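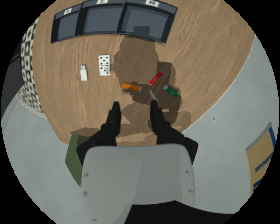

Round table, light tan wood.

Okabe Hand Grinder: Frequently Asked Questions

Questions on setup, grind settings, cleaning and repairs. Answers apply to the Okabe and the Okabe Evell unless one model is named. Last reviewed in May by Elba Cisternas, Niven service desk.

SETUP

Do I need to wash the grinder before first use?
No. Wipe the catch cup with a dry cloth and grind one small dose of beans you do not plan to drink. Discard the grounds. Do not put any part of the grinder in water except the catch cup and its lid.

What is the zero point, and how do I find it?
The zero point is the setting at which the two burrs touch and the handle will no longer turn under its own weight. With the grinder empty, turn the adjustment ring clockwise until the handle stops. Do not force it past this position. All settings on this page are counted in clicks from zero, turning counterclockwise.

My zero does not line up with the mark on the ring.
The mark is a visual aid. An offset of one or two clicks is within tolerance. Count from the point where your burrs touch.

GRIND SETTINGS

How many clicks does the ring have?
The Okabe has 44 usable clicks. The Evell has the same range with an unmarked half step between each click.

Where should I start for each brew method?
Moka pot: 12 to 15
AeroPress-style brewers: 15 to 20
Cone pour-over: 20 to 26
Flat-bottom pour-over: 23 to 28
French press: 30 to 36
Cold brew: 36 and up

Change one thing at a time. If the cup tastes sour or thin, go finer by two clicks. If it tastes bitter or the water drains slowly, go coarser by two clicks. Dark roasts usually want a setting one or two clicks coarser than light roasts.

Can it grind for espresso?
The Evell can, using the half steps between 6 and 10. The standard Okabe reaches an espresso grind but the gap between clicks is too wide to adjust shot time with any accuracy.

Can I change the setting with beans in the hopper?
Going coarser is fine. Going finer, keep the handle moving while you turn the ring. Beans caught between the burrs can otherwise jam the shaft.

USE

How much coffee does it hold?
The hopper takes 30 grams of most medium roasts. Light roasts are denser, so a little more will fit. To grind 100 grams for a batch of cold brew, work in four loads and let the grinder sit a few minutes between the second and third.

The handle is very hard to turn.
Check these in order:
1. The setting is finer than you intended. Recount from zero.
2. The beans are a very light roast. Hold the grinder at a slight tilt, which feeds the burrs more slowly.
3. There is a foreign object in the beans, usually a small stone. Stop, open the ring fully, and empty the hopper.
4. The upper bearing is dry or worn. See Repairs.

Grounds cling to the cup. Is this a fault?
No. It is static, and it is worse in winter. Stir one drop of water through the beans before loading. Do not spray water into the hopper.

Can I grind spices, rice or grain?
No. Spice oils stay in the burr coating. Dry rice is hard enough to chip the cutting edges, and damage from rice is not covered by the warranty.

CLEANING

How often should I clean the burrs?
Brush them once a week with daily use. Take the burrs out every two months, or every month if you drink oily dark roasts.

How do I take the burrs out?
Unscrew the ring completely and lift off the lower burr, the spring and the washer. Lay them out in the order they came off. Brush each part dry. Reassemble in reverse order, with the flat side of the washer against the spring. Find zero again before grinding.

REPAIRS

How long do the burrs last?
Our bench unit at the Flultemstead workshop went through nearly 2000 doses before particle size drifted outside the limit. Wichai Chaimongkol ran that test on medium roast at setting 22. Finer settings wear the edges sooner.

Which part do I order for a dry or worn bearing?
Part 561, upper bearing with circlip. It fits both models. The old bearing pushes out by hand once the circlip is off.

Where do I send a grinder for service?
Write to the service desk first for a return number. Empty the hopper, remove the handle and pack it separately. Parcels without a return number are held until we can match them to an owner.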